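Averthorpe students take on a kitchen clear-up in the Clirbridge robot challenge

16 September 2024 -- The Averthorpe robotics club has entered this year's Clirbridge student challenge, and its 45 members can't wait to get going! Their project, called Pan, is a program for tidying a cluttered kitchen counter, and all of the work so far has been done in simulation. 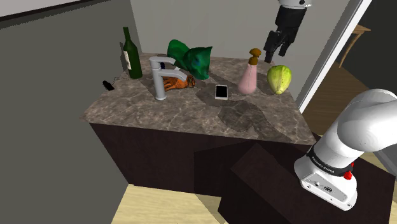 A simulated kitchen counter from the Pan project, with the robot's gripper over a pump bottle, a phone and other items.

The club meets in the Barkden building after lessons and has six test kitchens to work through before the final in February -- plenty to keep everyone busy. New members are very welcome, and no coding experience is needed. To join, ask at the Barkden front desk.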